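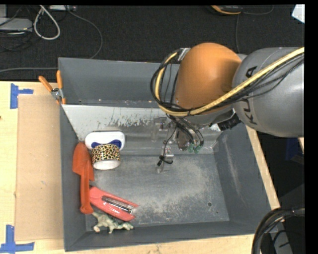

Sunday

Drove over to Gotadstead for the league match, throw-in at 3. We were four points down at the break and playing into the wind, so I wasn't hopeful. Flullunen had the better of the puckouts all through the first half. Our full forward got a goal in the 41st minute and we were level soon after. Lost by a point in the end, from a free I thought was soft.

Bought a programme and a tea. Left wrist still sore from Thursday's training. Home by 7, washed the jerseys, bed at 10. Jilia away next.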